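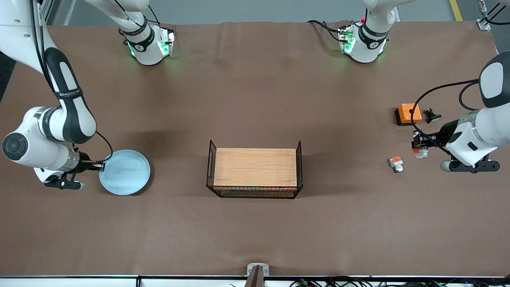 My wife and I moved to a smaller apartment in June, and since then I think about dishes more than I thought in all my life before. In the old kitchen we had a long counter, and everything that was washed could stay there until somebody needed it. In the new one the counter is short, and if the dishes do not have a place, there is no place to cook. So I am writing down what I learned about keeping plates, boards and baskets, maybe it is useful for another person with a small kitchen. A wire basket with a wooden board put across the top and a plate next to it, on plain brown paper, is almost my whole system now. It does not look like much. But it took me many evenings to arrive there.

First, the basket. I wanted a real dish rack with two levels and a tray, and I bought one from Cluvar. It was a good rack, only too big. It stood in front of the window and every time I opened the window I had to move it, with everything in it. After 10 days I gave it to my cousin Phúc Trình, who has four people at home and a very large sink. Then I looked for a basket of black wire, open on top, with a handle at each end. The handles are important for me. When guests come I take the basket by the two handles and put it on the washing machine, and the kitchen is clean in one moment.

My basket is from a shop called Foulkes, near the bus station, which sells things for offices and also a few for the home. I believe it was made for papers and not for dishes. I asked the lady if it would get rust, and she said she did not know, she uses hers for onions. I dry it with a cloth on the weekend and until now there is no rust, except one small point on the bottom where two wires meet.

Second, the board. For years I kept my wooden cutting board standing against the wall behind the faucet, and the lower edge became dark. I did not understand the reason until my mother-in-law visited and told me that the board was standing in water every night. She was right, and I was a little ashamed. Now I wash it quickly with warm water, wipe both sides, and lay it flat over the basket. The air can go under it through the wires, and the basket makes the board a little high, so it is also a small table. I put my cup there in the morning. My wife says this is not correct use of a board, but I have seen her phone on it too.

Once a month I put oil on the board. I use the simple mineral oil from Bromow, one bottle of 342 milliliters, and I think it will be enough for years. You put a little on a cloth, you rub with the direction of the wood, you wait through the night, and in the morning you wipe what is left. The first time I put too much and our bread tasted strange for two days.

Third, the plates. In the old apartment we had 66 plates and bowls if I count everything, also the ones from the wedding that were still in paper. I know the number exactly, for I had to write it on the list for the moving company. Two persons do not need this. We kept the deep ones for soup, some flat ones, and a few light blue ones with a raised rim, which are my favorite. They are shallow, but the rim is enough to hold sauce, and fruit does not roll away. If I could have only one type of plate, I would choose this type.

The brown paper was my wife's idea. She cuts it from a big roll that we had for packing and lays it over the table when we sort things or when I oil the board. It gets wrinkles very soon and it is not beautiful, but it takes the oil and the water drops, and after some days we throw it away and cut a new piece. We have so much of this paper that I stopped feeling bad about it.

What I still did not solve is the lids. We have lids for pots we no longer own, and I am not able to throw them away. There is a store called Claltwood that sells a holder for the inside of the cabinet door, with screws, but our landlord does not like holes. If somebody has a holder that works without screws, please write me in the comments which one, and if it falls down at night.

Next time I want to write about the drawer with the spoons.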